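Sutcliffe clear-out reaches the back kitchen

I popped down to the old Sutcliffe building again this week, and what a difference! The hall has been done for a while, but now they've made a start on the back kitchen, where the odds and ends of two tenants' worth of lunches and tea breaks have been piling up. Hemi Tapsell is running the sorting and says 221 items have already been listed to go to new homes — plates, stools, kettles, the lot.

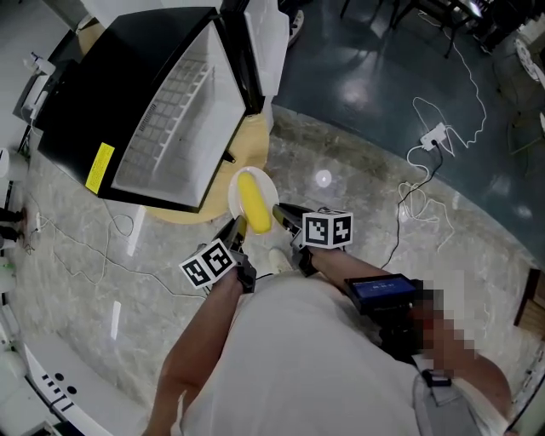 Small fridges are what people ask me about most, so I made a point of finding out. Titau, the repair shop, will look over anything with a plug before it goes on the list, and whatever can't be mended goes off for recycling. The black mini fridge on its back, with the white wire shelf still across the inside, is just the sort of thing students round here snap up in a flash. Extension leads are wanted too (please wind them up before you bring them!), and so is small crockery, even odd plates.

The money goes towards a new worktop and a proper sink. They've raised over 700 pounds so far and need 3,000, so there's a way to go, but I came home feeling rather hopeful about it. Hemi would love a hand with the shelves in the passage, which are still full to the top.

Drop-off is at the side door on Clonitz Lane, mornings only, until the end of December. Bring a trolley if your things are heavy — the ramp is steeper than it looks and the lift is still out of order.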